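Sorting the Small Things: a gallery from the Pirham bead and trinket table

Last updated: February 13, 2025

When we moved the jewellery bench over to Pirham in September, I promised myself that the small things would be dealt with properly this time, and I dare say I promised everybody else as well, more than once and at some length. There were 14 biscuit tins to begin with. Some of them held beads, some held broken brooches and single earrings, and one very heavy one held what must have been every jump ring and clasp I had bought and forgotten since I took up mending (I do love a clasp). It has taken most of the winter, a good deal of tea and rather more floor-sweeping than I had bargained for, but I can find things now, and that is a lovely feeling.

Several of you have asked how it is all kept, so I have put together this little page. Do have a look through, and please don't feel you need to own anything fancy to have a go yourself.

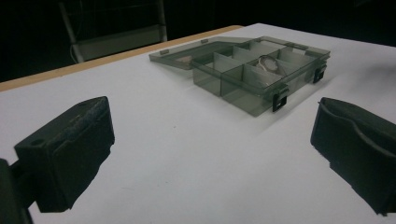 Rings were the job I kept putting off, and I am still only at the beginning of them. They used to live in a saucer on the windowsill, where they tangled with the chains and got knocked behind the radiator. I have come round to the sort of box with a see-through lid and thin partitions, and the smoky grey plastic turns out to be kind to silver, as you can spot the one little ring in its compartment without any trouble, even through the tint. I like the lid to open right back and lie flat on the table too, so that both hands are free for sorting, and a couple of clips along the rim are a great comfort to anyone who has ever dropped a box on the stairs. I have, twice, and the second time there were about 300 seed beads in it.

A word on the table itself, while I'm at it. I tried sorting on the old green cloth for years and lost no end of things in the weave. A plain white top is much easier on the eyes, particularly on a dull afternoon, and it wipes down in no time.

The larger beads have gone into Kinwood drawers, which are plain and a bit stiff but wonderfully deep, and the chains hang on a Konura rail inside the cupboard door. My 3 best pairs of pliers have a Jacquet roll all to themselves, and I am afraid I am rather strict about who borrows them.

There are still 10 tins to go, so I shall add more pictures as I work my way down the pile.

Recently added
Untangling fine chains with a pin and a cork
A tray for odd earrings
Moving the bench to Pirham
Labels that stay stuck
What to do with broken brooches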